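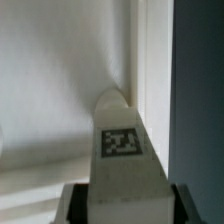 The collection of examples for the insertion task has now reached the point at which a written account may be of use to colleagues elsewhere. I have been responsible for this work at Skitis for the past year, and what follows is a personal record, though it draws on notes kept by the whole group. Our aim is to teach a learning system to handle small white parts on and around a white tray, using recordings made while a person guides the arm. The first matter to settle was the position of the fingers. Each session opens with a short recording in which the square black-and-white marker on the finger is held in view of the wrist camera, and a session without that recording is not admitted to the training set.

Posted 6/8/20

The set at present holds 3,769 examples. An example begins when the operator takes control and ends when the fingers have opened and withdrawn. Failed attempts are kept under a separate label. Torben Baumgart argued for this from the beginning, and I was slow to agree; the first model trained without them would repeat a poor approach until it was stopped by hand.

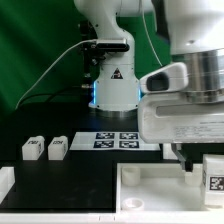
Operators work in blocks of 30 examples, after which they are required to rest. We had earlier permitted blocks of 41, a figure inherited from the Plimex trials, and the later examples in each block showed hurried approaches and a tendency to close the fingers too soon. The change was made without any loss in the weekly total.

The present rules for recording are as follows.

1. Parts are to be set down afresh before every example. The operator should not return a part to the place from which it was last taken, and should vary its direction as well as its position.

2. Lighting is to be changed between blocks and left alone within them. White parts on a white surface give the wrist camera very little to work with, and strong light from one side can remove an edge altogether. Such examples are retained, provided that the operator could complete the movement.
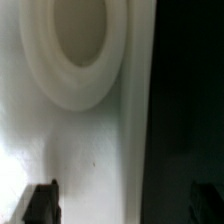

3. Small marks on the surfaces are to be left as they are during a block. Cleaning takes place between blocks and is entered in the log.

4. Where the arm has stopped of its own accord, the example is closed and labelled as interrupted. It must not be resumed.

5. The wrist view and the fixed view are to be checked against each other at the end of each block. A difference in timing of more than eight frames is reported to Sieglinde Böttcher, who maintains the recording software — she would prefer to hear of smaller ones too.

Short hollow parts lying on their sides have given us the most difficulty. The open end may face any direction, and two operators will often choose quite different grasps for the same arrangement. We considered prescribing one grasp and decided against it. Both are now recorded, and the choice is noted beside each example.

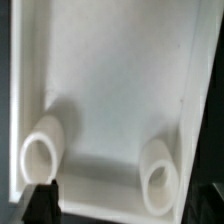
Remaining work

Labelling is behind. Some 8 per cent of the examples have yet to be reviewed by a second person, and I do not wish to release the set to the Ostermann group until they have been. The Soteria format has also been revised, so the older recordings must be converted, and the first conversion lost the operator's notes. It will be repeated.

A new model is to be trained in September on the reviewed examples alone. I shall report the results on this page, together with the revised rules. Colleagues who wish to comment on the labelling scheme before then may write to me at the usual address.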